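The Refrigerator Should Be Smaller and Higher Up
by Ngozi Odukoya
Jan 6, 2024

I own a full-size refrigerator, and I can tell you what is in the front third of it. The rest is hearsay. I believe there is a jar of capers back there. I believe there are two open mustards, one of which I bought while standing a short drive away from the other. On the bottom shelf, behind the big pot, lives something in foil that I have been meaning to deal with for so long that it has started to feel like a tenant.

This is what we bought when we bought the large one. The salesman at Vernik, a nice young man with a lanyard, told me I would never run out of room. He was right, and I have come to hold it against him.

My case, which has so far persuaded no one I live with, is that most households would eat better, waste less and swear less if the refrigerator in daily use was a very small one, standing on a table, with the door opened all the way whenever anyone wanted something out of it. The big one can hum along in the basement like a retired uncle, minding the turkey.

I don't mean a small refrigerator on the floor. I had one of those in my first apartment, on Budadska Street, and I got to know it on my hands and knees. Everything below the shelf had to be found by touch. I once spent an evening convinced I was out of butter when I had only failed to kneel properly. A small refrigerator on the floor has all the drawbacks of the big one plus a bruise.

Lift the same machine up onto a table and it becomes a different piece of furniture. You stand in front of it like an adult. The door swings out to the side, your hand goes in level with the food, and there's a bit of tabletop next to you for the thing you took out to get at the thing you wanted. One wire shelf, one orange-yellow fruit underneath it, a packet waiting alongside: I look at a refrigerator in that state and feel my shoulders come down.
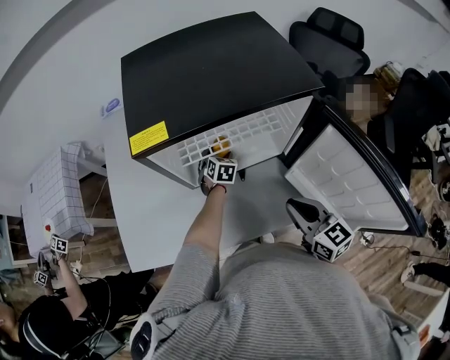
The argument from the shelf

The wire shelf gets no respect. It's considered cheap. The better class of refrigerator has glass shelves, which spill-proof each level from the one below and allow a pint of milk to form a private lake. Mine has four. I wipe them down every March whether or not they've gone visibly wrong, and they always have.

But you can see through wire. A piece of fruit under a wire shelf is still a piece of fruit you own. You look down past the yogurt and there it is, looking back. Under my glass shelves, a piece of fruit goes into the crisper drawer, which is frosted, for modesty I suppose, and I meet it again when it has changed its shape and its politics.

Yes, small jars tip over on wire. I've heard this from several people, always in the tone of someone laying down a winning card. Put the small jars in the door. If you have more small jars than will go in the door, you have a jar problem, and I say that as a person with two mustards.

The argument from my friend's lunch

Keerthana Varma rents a room over a tailor and cooks, if that's the word, from one small refrigerator set on what used to be a sewing table. When she has me to lunch she opens the door, looks in for as long as it takes to read a street sign, and tells me what there is. Eggs, greens, half a lime, the jar of Panicker pickle her mother sends. Then we have that.

At my house lunch begins with a research period. I open the door. I shift the pot. I announce that there's nothing to eat, with what must be 30 separate edible things breathing cold air on my shins, and I close the door and open it again in case the situation has developed. My husband does the same thing ten minutes later. We are two people with graduate degrees.

I put this to Keerthana as proof of my theory. She said she'd trade me straight across and I could carry it down the stairs myself. I'm told this happens to a lot of reformers.

What the other side says

They say Thanksgiving. They always say Thanksgiving, as if we'd all agreed to arrange twelve months of our lives around one bird. People who live in small apartments get through Thanksgiving. They use a cooler, or a neighbor, or they bring the rolls.

They say children. I grant them children. If you have teenagers you'll need the big one, and possibly a second big one with a padlock. My own are grown, and the gallon of milk I kept buying for a full year after the last one moved out was a matter between me and my feelings, which the size of the door shelf did nothing to discourage.

They say you'd be at the store every day. Some days, sure. I'm at the store every day now, buying capers.

And they bring up the reviews. Before writing this I read a good many comments on a small Skendska model that I'd been eyeing, a product with 3,735 of them, and I'll save you the time. Half the unhappy buyers wrote that it was smaller than they expected. The measurements were right there in the listing. These people had looked at the measurements, ordered a small refrigerator, received a small refrigerator, and sat down to complain in paragraphs. I don't say this to be unkind. I think it shows what we've come to want from the object, which is a promise that we'll never have to decide between the melon and the leftover rice.

I like having to decide. A shelf you can fill with one trip's groceries makes you think before you put the melon in. Does it need to be cold? A lot of things we chill don't. Tomatoes are better on the counter, an unripe mango can sit out until it gives a little when you press it, and the onions never asked to come in. In my kitchen they all went into the refrigerator for years on the grounds that there was space, and they came out tasting like the inside of a refrigerator.

So here is how I'd run things if anyone put me in charge. The fruit that's still getting ready stays out on the countertop where you'll walk past it. When it's ripe, it goes in the small refrigerator, with the door wide open and the whole inside on view while you choose its spot. If there's no spot, you eat something. I can't think of a gentler form of household discipline, and it even comes with a snack.

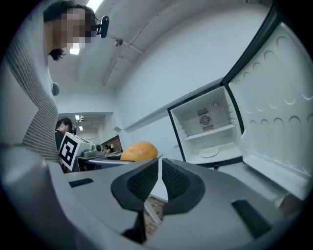 How full should a small refrigerator be?

Leave some space between things so the cold air can move, and keep food from pressing against the back wall, where it may freeze. If you have to push to get the door shut, take something out.

I anticipate a last objection, from my husband, who reads these before they go in. He'd like it known that the foil package on the bottom shelf is mine. He'd like it known, too, that I've had 1,000 words and more to go downstairs and open it, and that I chose to write about shelving.

Fair enough. I went and looked. It was half of a very good fruitcake, from some holiday or other, and it had come through in better shape than either of the mustards – I suppose the rum helped. We each had a slice standing up with the door open, letting all the cold out. He thinks this counts as a point for the big refrigerator. I've told him he can put that in his own column, and in the meantime I have measured the side table in the hall, and I'm fairly sure it would take the weight.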